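4.2 Flower sorting

We ran 235 trials of the Zulu bimanual policy at the Cimbridge bench, and the results delighted us – stems are thin, leaves snag, and petals hide the grasp point.

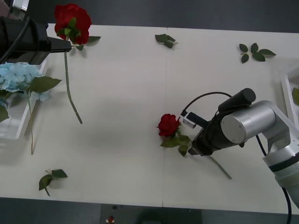 Figure 3. Two-arm flower handling.

Success reached 114 trials, well above our Mevent baseline. Grasp height mattered most. Holding a rose just below the bloom, as the left gripper does in Figure 3, leaves the long stem hanging free for the next move.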